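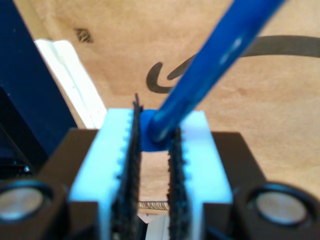 Mereana Ellery had been driving buses in Kestton for 17 years when she was asked to help rewrite the timetable. She says her first answer was no.

"I thought it would be meetings," she says. "And it was meetings. But I also got to fix the 226, so I can't complain too much."

The 226 runs between Kestton and Demton by way of the hospital. Under the old timetable it was due to leave the hospital stop at five minutes to the hour, and the day shift on the wards finished on the hour. Staff who missed it waited the best part of an hour for the next one.

"They used to bang on the doors," Ellery says. "You'd see them running across the car park in their uniforms. Some drivers waited, some didn't. I waited, and then I was late into Demton and the school lot were cross instead."

The new timetable came in last February. The bus now leaves the hospital at 15 minutes past, and the stop at Bolger Lane has gone to make up some of the time. That part was not popular. Ellery took several of the complaints herself, mostly through the cab window.

"One gentleman told me he'd used that stop since he was a boy. I said I knew, because I'd been picking him up. The next stop is a two-minute walk, but it's uphill, and he had a point about that."

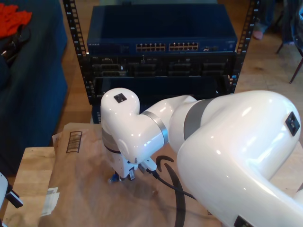 She is less sure about the evening service. The last bus from Demton still goes at twenty to eleven, too early for anyone at the cinema, and she would like to see it moved. The company says it is looking at the cost.

"They've been looking at it since I had brown hair," she says.

She still drives four days a week and spends the fifth in the office with Kane Hollis, who draws up the rotas. The two of them don't always agree. Hollis wants shorter breaks at the Demton end, and Ellery has told him to come and try it in the rain with a full bus.

"He did come, to be fair to him. He sat at the front the whole way there and back. The breaks have stayed as they were."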